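Witunside Packaging and Craft Supply

About us

Witunside supplies sheet materials, wrapping and packing goods to schools, community workshops and small retailers. The business began as a single counter in Barngate and now operates from two premises, with the warehouse and sample room located at Bemdale. The head office and customer service desk remain at Barngate.

Our catalogue lists 3,203 items across paper, card, plastic sheet, cloth and packets. Of these, 351 are offered in cut sizes, and 16 are produced to Witunside's own patterns.

What we do

The company purchases material in bulk, inspects it, cuts it to size where required and repacks it in quantities suited to a classroom or a small shop. Customers may order by the sheet, by the packet or by the carton. Standing orders are available to schools and may be amended at any time before the end of term.

Particular attention is given to coloured sheet. Each colour is matched against a master sample held at Bemdale, and a delivery that departs from the master is returned to the maker. The Siddiqui range, introduced as our first line of coloured sheet, continues to be the most frequently reordered part of the catalogue.

Handling and presentation

Sheet material is easily marked. It is our practice to hold it by the margins, to keep it clear of the tabletop during inspection and to view it upright as well as flat. A curl or twist that is difficult to see in a stack becomes apparent once the sheet is lifted.

Bright blue sheet, held up off the table 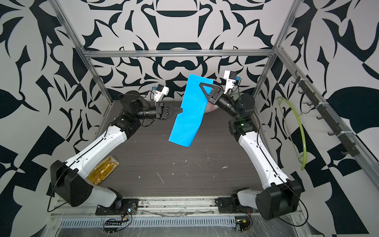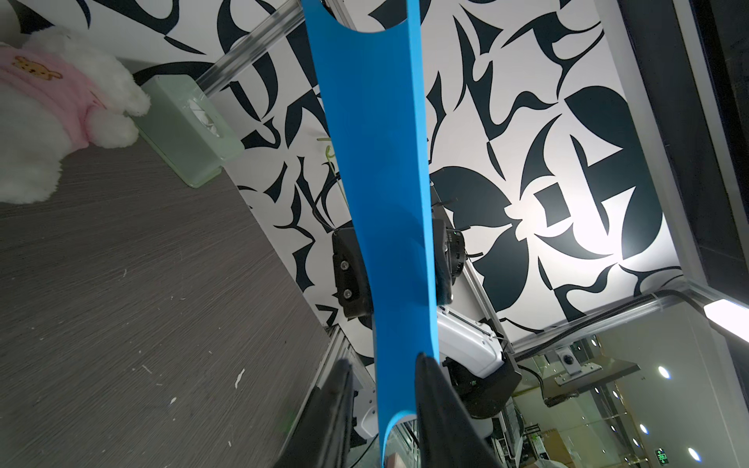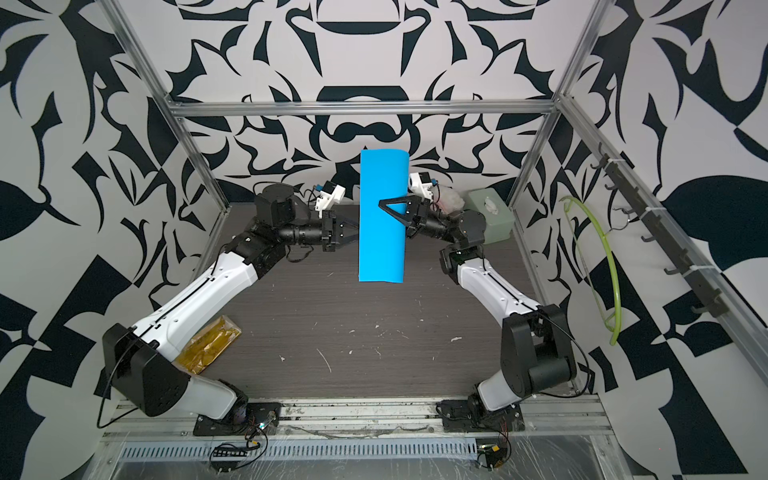 Our customers

Witunside serves about 700 account holders, the majority of them primary schools and neighbourhood craft groups. Accounts are open to any organisation with a street address in our delivery area, and no minimum order applies to goods collected from Bemdale.

Sample packets are provided to account holders on request. Requests should state the colour, the finish and the intended use, and should be directed to the customer service desk.

Offcuts and returns

Clean offcuts are sorted by colour and made available to schools at no charge. Unopened packets may be returned for credit within one term of purchase. Cut sizes are not returnable unless faulty.

Both premises close for stocktaking in December. Orders received during that period are processed when the warehouse reopens.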